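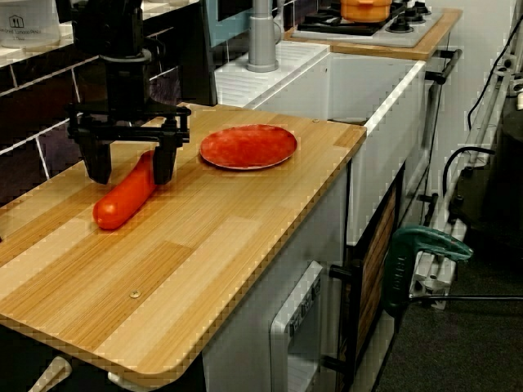 Costel Avram 在上一篇底下留言,说他家的碗到现在还是自己洗,他想知道的就一件事:机器到底能不能把一样东西好好放进盘子里,别的什么叠衣服拖地都先别吹。他还补了一句,说要是连这个都得有人在旁边守着,那还不如自己动手,两秒钟的事。

好吧,Costel,这篇就写给你(也写给另外几位问过差不多问题的朋友)。我先把结论放前面:能,但是要看你怎么布置,而且“能”和“你可以放心去睡午觉”之间还差得很远。下面是我自己试下来的一套步骤,从零开始教一台夹爪做“拿起来,放进盘子”这个活儿。我用的是 Lorkent 的控制软件,配 Stesteck 的夹爪,你用别家的也行,菜单名字不一样而已。

一、先挑一个够小的活儿

我知道大家都想直接上“收拾厨房”。我也想过!二月份我刚开始弄的时候,列了一张单子,洗碗、擦台面、把调料放回架子,结果一个晚上下来一样都没跑通。后来我把单子撕了,只留一句话:把香肠放到盘子上。一句话能说完的活儿,才适合拿来当第一个活儿。

写这句话的时候要写清楚三点:拿什么,放到哪儿,怎样算完成。最后那点最容易偷懒。“放到盘子上”是整根都在盘子里面,还是搭着一头也算?我自己的标准是松开之后三秒不滚下来就算过。你可以更严,但一开始就得定下来,别等跑完了再改口(我改过,后来的数据全没法比了)。

二、东西怎么摆
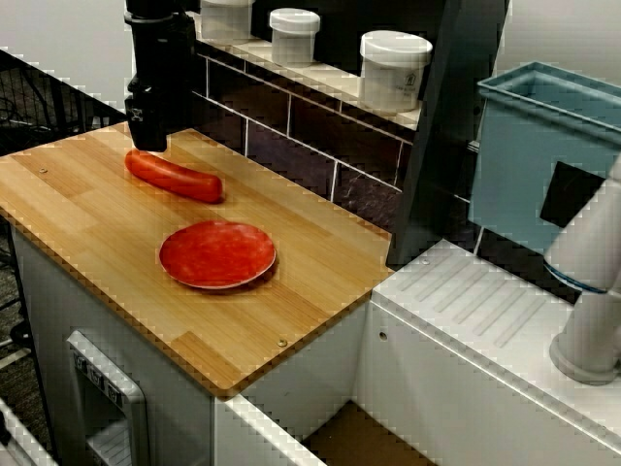 选练习用的物件,我的建议是先别碰软的、透明的、会反光得厉害的。玻璃杯先收起来,塑料袋更是想都别想。弯一点、长一点的东西倒是很好的教材,因为它逼着你去考虑角度:像这根红色的玩具香肠,斜着躺在木台面上,夹爪就悬在它左边那一头的上方,要是真从这一头下手,提起来以后另一头多半会往下坠,送到盘子那边就歪了。所以我后来都让它尽量夹中段。还有颜色,红香肠配红盘子,人看着一点问题没有,可识别程序要是只认颜色,就很容易把两个混成一团。想省事的话换个白盘子;想练得扎实一点,就别换,硬着头皮让它学形状。

摆放的范围也要控制。第一轮我把物件的位置限制在台面上很小的一块,差不多一个手掌大,跑顺了再放宽。放宽的时候一次只改一样:先改位置,再改朝向,最后才动盘子。三样一起动的话,失败了你根本不知道该怪谁。

三、带着它走几遍

手动示教这一步最枯燥,也最值。我总共录了60遍,分了好几个晚上,每遍都是同样的节奏:移到物件上方,停一下,下降,合拢,抬起,平移,下降,松开。那个“停一下”千万别省。我最开始嫌慢,一口气冲下去,它也就学会了一口气冲下去,指尖直接戳在台面上,咚的一声,楼下邻居周四还专门问我是不是在装柜子。

录的时候有几个小毛病要改:

手别抖。抖了就删掉重录,不要想着“差不多”。
每一遍的抬起高度可以略有不同,但一定要高过盘子边沿一大截。
抓歪了别急着删。如果你当场把它救回来了,这一遍反而特别有用,单独存一个文件夹。

最后这条是 Voicu 论坛上有人教我的,我起初不信,加进去之后重新训练,抓偏时自己调整的情况明显多了。

四、调夹爪的力气和速度

Lorkent 里面有个闭合力度,默认值对硬塑料来说偏大。我从最低档往上加,加到提起来轻轻晃两下不掉为止,就停在那儿。不要再往上加“保险”了,保险加多了,哪天换成真的番茄,你就等着擦墙吧。

速度我分成两段:空手移动快一点,靠近物件和靠近盘子的最后5厘米放慢。这个改动特别小,效果却特别大,我强烈推荐你第一天就设好。

五、放手让它自己跑

到了这一步,人站在旁边,手放在急停上,嘴巴闭上(我老忍不住给它加油)。连续跑,成败都记下来,本子也行表格也行,失败的那几次写一句原因。我的失败主要是两种:一种是夹到了边上,提到半空滑掉;另一种是放得太早,东西磕在盘子沿上弹出去。

第二种很好治,把松开的高度调低就行。第一种我到现在也没完全治好,换个朝向就又冒出来一点。

六、那到底算不算会做家务?

我的看法是,固定的台子、固定的几样东西、光线别乱变,这种活儿现在的机器已经可以干了。我有个朋友在 Clurdale 的一条包装线上,那边用的思路跟我这套几乎一样,每个班次大概要搬700件,旁边还是留了人,专门处理掉在地上的和方向反了的。车间可以这样安排,因为车间愿意为机器把桌子摆整齐。

家里就难多了。家里的盘子今天在左边明天在右边,上面可能还有半块吃剩的饼,水龙头底下还泡着锅。让机器适应我家,目前还得我先替它收拾一遍,这个账怎么算都有点亏。所以 Costel 那句“不如自己动手”,就洗碗这件事来说,我暂时同意。

不过如果你跟我一样觉得折腾本身就挺好玩,那照着上面来一遍,两个周末差不多够了。卡在第三步的人最多,留言的时候把你的抬起高度和闭合力度一起写上,我好帮你看。下一篇打算试试叉子,叉子平躺在台面上特别难夹,我已经失败一个礼拜了。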